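Home | Projects | Reports | Students | Contact

How Long Do People Keep Their Everyday Clothes? A Small Study in Skidumstead

Student project report, Textile and Society course
12 comments | Share

Our group wanted to know why people stop wearing clothes that are still good. We had read many articles about fast fashion, but most of them speak about large cities. Skidumstead is a small town with one shopping street, and we thought the habits there may be different.

In March we gave a paper questionnaire to 400 households. We received 299 answers, and this was more than our teacher expected. The questions asked about light jackets, hooded tops and sports bags, and we asked each person to think of one item only. 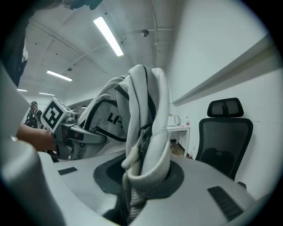 The first result is about damage. We believed that most items are thrown away when the fabric has holes. In the answers, 206 people wrote that the item was still in one piece when they stopped using it. The common complaints were a zipper that gets stuck, a stretched cuff, or a color that turned gray after washing. Light colors had the most complaints of this kind.

We also asked about repair. Many people can sew a button, but a zipper is seen as work for a tailor, and the nearest tailor is in Jurkovville. The bus ticket and the repair together can cost over 100 in local money – for a cheap jacket this makes no sense to the owner.

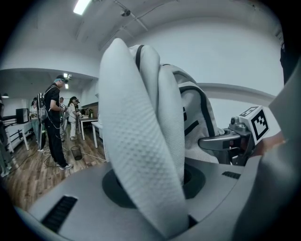
Nirnidcombe, Thursday, August 28, 2025

We presented the first version of this report at the summer meeting of the Hourani project. The listeners asked why we did not separate the answers by age. This was a mistake in our questionnaire, where the age box was easy to miss and many people left it empty.

Another question was about storage. Some families keep unused clothes for years before they give them away, so "stopped wearing" and "thrown away" are not the same moment. In the next version we will use two questions for this.
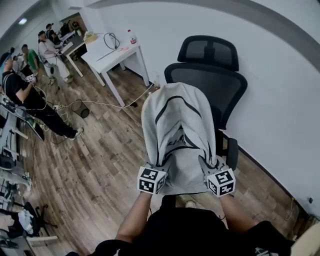 Light gray hooded garment with black trim, over an office chair.

We would like to repeat the study in Jurkovville, where repair is easier to find, and compare the two towns.

Related reports
Washing Labels and Who Reads Them
Second-Hand Shops in Nirnidcombe
School Uniforms: Cost and Comfort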